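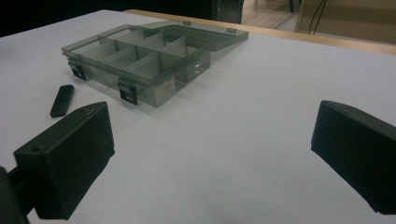

Brestach to supply compartment organisers for Skavon hardware and haberdashery stores

22 Oct 2018
By the Brestach communications office
3 min read

Brestach, the household storage manufacturer, has entered into a supply agreement with Skavon under which its range of lidded compartment organisers will be sold in all 21 Skavon stores from February. The agreement runs for two years and covers the full Hedegaard series, together with replacement dividers and latches sold separately.

The Hedegaard series was developed for the storage of small articles in the home and the workshop: screws, washers, picture hooks, buttons, bobbins, beads, fishing tackle and the assorted fittings that tend to collect in the kitchen drawer. Each organiser consists of a rectangular base tray in translucent plastic, a hinged lid and latches along the long side. The interior is divided lengthwise by a fixed partition, with shorter cross dividers on either side of it. Contents can be identified through the walls of the tray without opening the lid.

The cross dividers may be lifted out and repositioned in moulded slots, so that a single tray can hold long items such as paintbrushes and drill bits alongside compartments sized for panel pins. Spare dividers will be available in packets at the counter of every Skavon store. Brestach has supplied replacement parts for its household lines as a matter of policy for many years, and the company confirmed that the practice will extend to the new range. Customers who misplace a divider or break a latch will not be required to purchase a new organiser.

"Our customers have asked for small-parts storage that can be rearranged as their needs change and repaired when something wears out," Skavon said in a statement. "We are pleased to be able to offer the Hedegaard series in both our hardware and our haberdashery departments, and to stock the spare parts beside it."

Brestach was established in 1929 as a maker of tinplate boxes for the drapery trade, and employs 189 people at its works in Wistden. The Hedegaard series will be moulded and assembled on the Wistden site, where an existing production hall has been refitted for the purpose. No positions will be relocated as a result of the agreement.

Three tray sizes will be offered at the outset. The small size is intended for sewing and craft supplies and fits within a standard desk drawer. The medium size has been proportioned for a pantry or laundry shelf. The large size is intended for the garage or shed and is supplied with an additional set of dividers. All sizes share the same latch, and the lids are shaped to allow organisers of one size to be stacked. A plain label is provided on the short side of each tray for the owner's use and may be removed with warm water and a mild detergent.

Brestach recommends that organisers be emptied and washed by hand before first use. The dividers should be taken out and dried separately before being returned to their slots. The products are not intended for the storage of solvents, adhesives in open containers or foodstuffs, and should be kept out of the reach of young children when used for small parts.

The agreement also provides for the return of worn or damaged trays. Skavon stores will accept used Hedegaard organisers at the service counter, with or without their lids, and Brestach will collect them for regrinding at Wistden. Material recovered in this way will be used in the manufacture of drawer inserts, which are produced in darker colours. Customers are asked to empty the trays and remove any labels beforehand.

In-store displays will be installed during the first month of sale. Each display will include an open organiser for customers to handle and a printed card showing suggested divider layouts for the toolbox, the sewing basket and the home office. The cards may be taken away free of charge, and copies will be sent on request to schools and community workshops.

Retail prices will be announced by Skavon ahead of the launch. Existing Brestach stockists will continue to be supplied with the company's current storage lines on unchanged terms.

Trade and media enquiries should be directed in writing to the Brestach communications office, Wistden. Product samples are available to accredited publications on application.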